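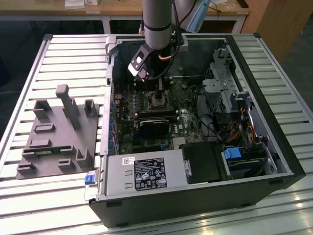

**What does a parish have to do before it can reorder its sanctuary?** The pastor needs written permission from the bishop, given after the diocesan liturgy office has reviewed the drawings, and work can't be put out to bid before the letter arrives.

Speaker: Oranuch Thaweesak
Dec 13, 2024, morning session, parish business managers

## 1. Opening (4 min)

- Scope of the talk: altar, ambo, font, tabernacle and fixed seating. Roofs and boilers go through the property office and are on a different form.
- Define "reordering": any change to the position or fixing of the items above. Replacing carpet in the same color doesn't count. Moving the font does.
- Ask who has an open application. Don't take case questions yet.

## 2. The law, briefly

- Canon 1215: no church is to be built without the express written consent of the diocesan bishop. It covers new building. Our own diocesan norms extend a similar step to reordering.
- Canon 1238: an altar loses its dedication under the same norm as a sacred place (see 1212). A church reduced to secular use doesn't take its altars with it. People mix these up every year. Go slowly.
- Canon 1292 comes in only if something is being sold or given away. Old altar rails often fall in this group.
- Relics: if there is a sealed cavity, stop and call the chancery before anything is lifted.

## 3. Worked case: Prekeck

- Church seats 700. Plan moved the altar forward and put the font by the west door.
- First application came back. Drawings showed no dimensions for the ambo, and the finance council minutes weren't attached.
- Second application took 27 days from receipt to letter.
- Parish had already paid Cendness a deposit of $3000 for stonework. No permission at that date. The contract had no exit clause, so the deposit was at risk the whole time.
- Point to make: the deposit is a commitment under the norms, whatever the contractor calls it.

## 4. Worked case: Thongsuk

- Smaller job. Tabernacle moved from a side chapel back to the main axis.
- Consultation held in October after two Sunday Masses. Written comments were kept and filed, including the hostile ones. The liturgy office reads them.
- Architect (Trista) drew sight lines from the back pews. Show handout page 2 at this point.

## 5. What goes in the envelope

- Cover letter signed by the pastor
- Scaled plan, existing and proposed
- Finance council minutes
- Summary of the parish consultation
- Statement on any relics

Incomplete files are returned and the clock starts again on resubmission.

## 6. Questions

- Likely one: temporary altars. A movable table used during works doesn't need dedication. It can be blessed.
- Likely two: donor plaques. Send these to the liturgy office by email, no form.
- Anything on historic listing goes to the property office after the break.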